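I have finally cycled the whole of the Windale loop, and I am so pleased with myself that I have to write it down before my legs forget!

It's 68 kilometres if you start at the station, and I'd been putting it off since April on the grounds that I only have 10 gears and two of them grind. Silly excuse. The loop is gentle for ages and then it isn't, but more on that in a minute. 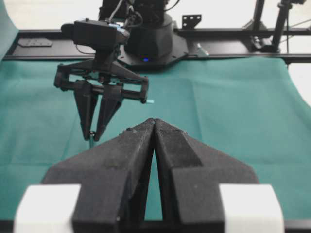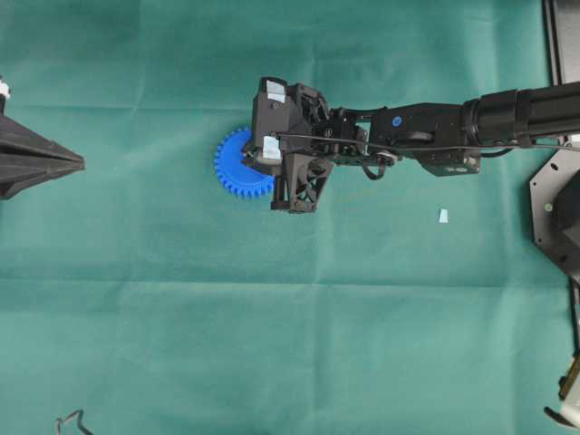
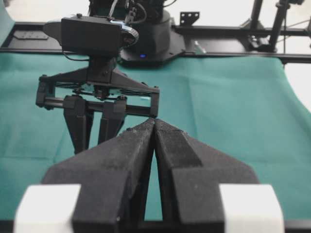
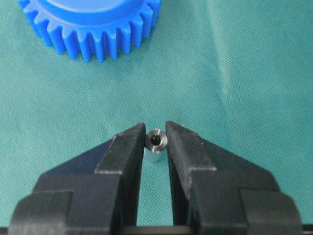
I set off just after seven with two cheese rolls and a banana. The first stretch follows the old canal towards Grunley, flat as anything, with herons standing about looking cross. I love that bit. You get the towpath nearly to yourself at that hour (one jogger, several dogs) and the hawthorn was out all the way along, so the whole morning smelt of it.

Grunley itself has a bakery now! It's called Messina and it does a lemon bun that cost me more than my usual lunch, and I'd pay it again tomorrow. Fill your bottles there too, as the tap by the church has been switched off.

After that comes the hill. The map gives it as 200 metres of climbing, and I walked the last 50 metres of road, pushing the bike and puffing like a kettle. But the view from the top! You can see right across to the reservoir, and there's a bench facing exactly the right way. I ate both rolls at once.

The ride down the other side is pure joy, though do mind the cattle grid after the second bend, it comes up quickly. Then it's lanes all the way home, with one muddy farm track where I took the wrong fork and had to go back.

A few things for next time:

- padded shorts, no arguments
- a proper map, my phone died before the farm
- a second lemon bun

I'm already wondering about doing it the other way round in September, when the blackberries are ready. The hill is longer from that side but less steep, and you'd reach Messina in time for tea.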